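Winach opens hat-sorting task for demonstration recording at Guvstead site

GUVSTEAD, February. Winach has begun recording demonstrations for a new two-arm handling task at its Guvstead site. The task covers soft headwear and is the first in the company's programme to deal only with items that change shape when they are gripped. The recordings will be used to train a control policy that is planned for trial at Makokha, a returns-handling business.

Each station consists of a wooden table and a pair of black arms fitted with parallel grippers. An episode starts with hats placed on the table and clear plastic containers standing towards the back. It ends when every hat is in a container and both arms have gone back to their rest position. Operators control the arms directly throughout. Joint positions, gripper opening and camera views are written to a single log with a shared clock.

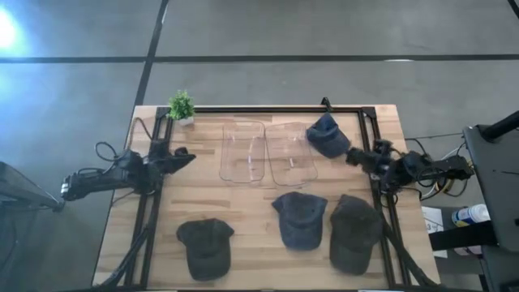
Why record people operating the arms when the movements could be programmed?
A programmed movement needs a known grasp point, and a hat dropped on a table seldom lies the same way twice. Recorded demonstrations give the learning system many different starting positions, together with the corrections an operator makes when a grip slips.

The collection plan divides the work into blocks of 30 episodes. Between episodes the hats are moved and turned by hand according to a printed layout sheet. Between blocks the operator changes over, so that no single style of movement dominates the data. The plan runs to 36 blocks, after which the recordings will be frozen and given a version number.

Episodes are sorted into three grades on review. Grade A is a complete run with no dropped item. Grade B contains a drop or a missed grip followed by a recovery. Grade C is incomplete, or has a gap in the log, and is left out of training. Grade B episodes are kept on purpose: in an earlier Winach task using folded cloths, a policy trained on clean runs alone tended to stall after its first missed grip.

"The brim is the difficult part," said Viola Marchetti, who leads data collection at Winach. "It is stiffer than the crown, and it turns in the gripper if it is taken too close to the edge. We do not tell operators where to hold it. We ask them to do what works and to keep the speed even, and we look at the spread of grips afterwards."

Camera placement was settled before the first block. Views from more than one height are stored for each episode, and calibration is repeated whenever a table or mount is moved. Lighting is left as it is in the room, including reflections from the table surface, as the policy will have to cope with similar conditions in use.

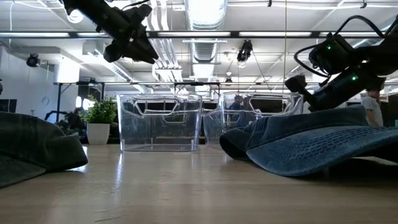

Stistalport, which will run the evaluation, has asked for a set of hats to be held back from all recording, and said that results on familiar items would be of little use to a returns line where the stock changes every week. Winach has agreed to the request. The held-back items will be stored separately and will not be handled at the stations before the evaluation starts.

Testing will be carried out on arms of the same model as those used for recording. Success will be reported per hat and per episode, with the time taken given separately. A run in which a person has to step in will be counted as a failure, whatever the final position of the hats.

Winach will publish the layout sheets, the grading rules and the log format with the evaluation results. Release of the recordings themselves is under discussion with Makokha.

Notes for editors

Winach develops control software for two-arm handling stations. Demonstration recording, review and training are all carried out at Guvstead.

Requests for technical details of the log format should be sent to the Winach press office, marked for the attention of Viola Marchetti.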